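Work Cell Inspection Checklist and Replacement Budget Comments
Bin Picking Station, Vitside Workshop
Date of walk-through: 4 Jul 2024
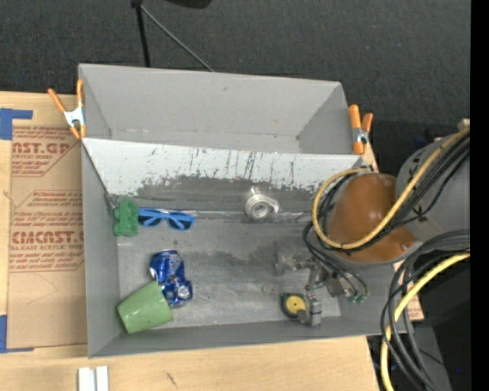 The purpose of this walk-through was to decide what has to be bought for the picking station in the next budget year and what can run another year as it is. Each item is marked OK, WATCH, REPLACE or BUY, and comments follow the mark. Prices are only given where we have a written quote. Most of the wear is in the bin, and the divider is the worst of it: the white upper band is scratched and chipped, and the lower band has gone dark gray with a ragged edge. The bin is held with two orange-tipped spring clamps, one near each end of the divider, and that arrangement is covered under Section 2. The arm and its hoses are in Sections 3 and 4. Anyone who only needs the money side can skip to Section 7.

Section 1. Table and floor area

1.1 Table top level and steady with the arm at full reach. OK
Checked with the long level in both directions. No shims needed this time.

1.2 Table surface free of loose parts and tools. OK
The small mark on the bare wood is an old layout mark and can stay.

1.3 Sheet material under or beside the bin secured. WATCH
The cast acrylic sheet left of the bin still has its printed paper on and is held at the left corners with blue tape. Tape is fine for a trial and poor for daily work. If the sheet is going to stay, it should be screwed down or taken off the table. Decide before the October order, as the fasteners would go on it.

1.4 Floor around the table clear for walking. OK

1.5 Floor covering suitable. WATCH
The carpet is dark, and dropped screws are hard to find on it. A hard mat under the table was suggested last year and not bought. It is listed again below as optional.

Section 2. Bin, divider and clamps

2.1 Bin walls free of cracks and sharp edges. OK
Scuffs only. Ran a gloved hand along every edge.

2.2 Divider face in good condition. REPLACE
See the opening comment. The loss of surface is cosmetic so far, but chips can end up under parts and confuse a pick. Damgaard can supply a replacement panel cut to our drawing. We asked for a price on a harder facing as well and do not have it yet.

2.3 Seam at foot of divider closed. WATCH
There is a worn, shiny line along the seam. Thin parts could catch in it if it opens up. Check with a feeler gauge monthly and write the reading on the sheet.

2.4 Bin floor condition. WATCH
Scratched, with a darker smudged patch near the middle of the working side. Clean it and look again. If the patch stays after cleaning, note it and leave it alone.

2.5 Bin held so that it cannot shift. REPLACE
Spring clamps are handy and cheap, and they let go when something pushes hard enough. Bolted brackets should take over. Until they arrive, both clamps are to be tested by hand before each shift, and the arm is not to be run above the reduced speed setting.

2.6 Clamp handles outside the arm's path. WATCH
The handles stand up above the bin wall. Keep-out zones have been entered in the program for both. These zones take away usable picking space near the corners, and brackets would give it back. This should count in favor of the bracket purchase.

Section 3. Arm and gripper

3.1 Cover free of cracks, all screws present. OK

3.2 Joint play within limits. OK
Checked with power off and brakes on, then again by jogging each joint slowly.

3.3 Finger joints move freely. OK
Slight drag on one finger when cold. Not enough to fail it.

3.4 Fingertip wear. WATCH
Fingertips are a consumable and we have been budgeting for them as if they were not. We used 6 sets in the past year and had money for 2. The difference came out of the general repair line. Put the full quantity in the plan this time.

3.5 Spare gripper on the shelf. BUY
There is none. A gripper failure stops the station until a repair comes back, and the last repair took 21 days. Norkutier and Widix have both been asked to quote on a complete spare. Compare them on delivery time first and price second, and ask each whether our present fingertips fit.

Section 4. Hoses, air lines and cables

4.1 Air connectors at the gripper tight, no leaks. OK
Soap test done on the teal fittings. No bubbles.

4.2 Thin black air tubes free of kinks. OK

4.3 Yellow hose over the arm cover not rubbing. WATCH
It loops around and back over the cover, and there is a lot of slack in it. No damage found. Mark the hose with a paint pen where it touches so that rubbing can be seen at the next check.

4.4 Cable bundle on the arm supported through its full travel. WATCH
Ties are holding. A proper dress pack would hold the bundle and the hose together and shorten the loop. Price it as one item, including fitting. The fitting was left off the request last time and the quote could not be used.

4.5 Cables and hose at the table edge protected. REPLACE
The lower bundle runs down over the side of the table. Fit an edge guard and a strain relief. Both are small items and can be bought now out of the repair line without waiting for the budget.

Section 5. Test parts

5.1 Mixed set of test parts on hand. OK
The current set has shiny, dark, dented and odd-shaped pieces in it: a crushed blue can, blue sunglasses, a light green cup, a metal fitting and so on. It is a good set for trying out a gripper before buying, and vendors should be asked to demonstrate on it. Do not let them bring their own parts only.

5.2 No sharp edges on test parts. WATCH
Look at the can each time. Crushed cans split along the creases. Throw it out when that happens and crush another.

5.3 Parts list up to date. REPLACE
The written list is out of date. Print a new one with a photo of each part and keep it in the station binder.

Section 6. Guarding and stops

6.1 Emergency stop tested from every position. OK
Arm stopped each time and stayed stopped until reset.

6.2 Reduced speed setting locked with a password. OK

6.3 Access side guarded while running in automatic. WATCH
Current practice is a floor line and a sign. This was accepted for trial work at reduced speed. If the station goes to full speed next year, a scanner or a fence has to be in the same order as everything else. Do not approve the speed change by itself.

6.4 Lockout tag and padlock at the station. OK

6.5 Lighting over the bin even and steady. OK
Metal surfaces in the bin give some pale reflections. Mention this to anyone quoting on a camera or lights.

Section 7. What to put in the budget

Buy now, from the repair line:
Edge guard and strain relief for the lower cables (4.5)
Paint pen (4.3)
Binder and printed parts list (5.3)

Include in the October order:
Bolted bin brackets, to replace both clamps (2.5, 2.6)
Divider panel from Damgaard, quoted at $569 (2.2)
Fingertip sets, 6 for the year (3.4)
Dress pack for the arm, fitting included (4.4)
Screws and washers for the acrylic sheet, if it stays (1.3)

Needs its own request with two quotes:
Complete spare gripper, Norkutier or Widix (3.5)
Scanner or fence, only if full speed is planned (6.3)

Optional:
Hard floor mat (1.5)

Comments on the order. Brackets and divider should be fitted on the same day. The bin has to come off the table for either one, and the pick positions have to be taught again afterward. Allow a full shift for the teaching and put those hours in the plan as labor. The divider quote does not include freight. Ask Damgaard to add it in writing before the order is placed.

Comments on the spare gripper. If only one large item can be approved, it should be this one. The guarding item depends on a decision that has not been made, and the station can keep working at reduced speed without it. A written loan agreement with the supplier would be an acceptable second choice, provided the loan unit arrives with the same air connections.

Section 8. Follow-up

Recheck all WATCH items monthly.
Recheck clamps before each shift until brackets are fitted.
File this sheet in the station binder and send a copy to purchasing with the Damgaard quote attached.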